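February, by Zinash Wolde

After the last post two people wrote to ask which gripper I decided for, and the answer is that I have not decided. I have a favorite, and I have numbers that do not fully agree with my favorite. So I will write down where the comparison is now.

The task is the same as before. The arm must go down beside a framed box on a wooden table, take hold of the edge, and pull it a short way without tipping it. I do all of this in simulation first, because the real arm at Zeleke is shared with two other groups and I get it only on Friday mornings. In simulation I can run the whole night and read the results with my coffee.

The two candidates are the Narkel fingers and the Sketonitz fingers. Both are parallel grippers, both black, both close to the same price. On paper the difference is small. The Narkel opens wider and is slower. The Sketonitz is quick but has a stiffer closing motion, and my controller does not like stiff things.

Setup

I kept everything equal except the gripper model: the same arm, the same controller gains, the same wrist camera in the same mount. For each gripper I ran 2,000 attempts, with the start pose changed a little every time. The friction of the table surface I left fixed. I know this is a weakness. I tried to vary it in the autumn and the results became so noisy that I could not learn anything from them, so now I change one thing and then the next thing.

The wrist camera looks down past the fingers, and this view is all that the policy receives. It has no overhead camera and no depth. When the fingers are wide open they take the lower corners of the view, and between them you get the gray body of whatever is close, then the table behind it. I spent a long time moving the camera mount up and down to find a height where the fingers are visible but do not hide the edge we want to hold. 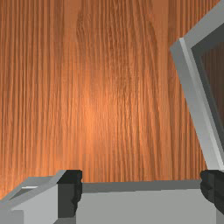

What I measured

First is the success rate. The Narkel failed 11 percent of the attempts and the Sketonitz 19 percent. When I saw this I thought the work was finished. Then I sorted the failures by type, and it became less clear. Most of the Sketonitz failures come from the last part of the closing, when one finger touches before the other and the box turns. With the Narkel the failures are spread over everything: wrong height, wrong angle, closing on air. One big problem is easier to repair than many small ones, at least this is my experience.

Second is the time. The Narkel is slower in every single phase. I did not expect it to matter, but when you wait for thousands of attempts it matters a lot.

Third is how much of the camera view the fingers cover. This was the reason I started the comparison at all, and I am a little embarrassed that I still do not have a good measure for it. I count the pixels that belong to the finger meshes at full opening and again at half opening, but a pixel in the corner is not worth the same as a pixel in the middle. If somebody has a better idea, please write to me.

About the wood

The table texture gave me more trouble than both grippers together. It is an orange wood grain with long dark lines, and in the low resolution of the wrist camera the lines become blurred. For about a week the policy was following the grain - it went nicely along a dark line and stopped in the middle of nothing. I changed to a plain gray table and it was better, but then the gray boxes became hard to separate from the table. So the wood is back. I added random rotation of the texture in training and the problem is mostly gone. I say mostly because I saw it again in attempt 2,169, which was in an extra batch with the Narkel, and I watched the replay many times without understanding why only there.

Glossy surfaces are the other thing. The dark panel in the frame is brown like the wood, and I wanted to know if the policy would confuse them. My test for this was too small, so I will not give a number yet.

Next

I want to soften the closing of the Sketonitz by lowering the gain in the last part of the movement, and run the full set again. My colleague at Trokdale uses a similar trick on a different arm and he sent me his values, but they are for a heavier wrist and I will have to scale them. If the turning problem becomes small, I will take the Sketonitz, also because the spare fingers arrive faster. If not, it is the Narkel and more patience.

The controller settings will be in the next post, when I have cleaned the file. At the moment half of the comments in it are in Amharic.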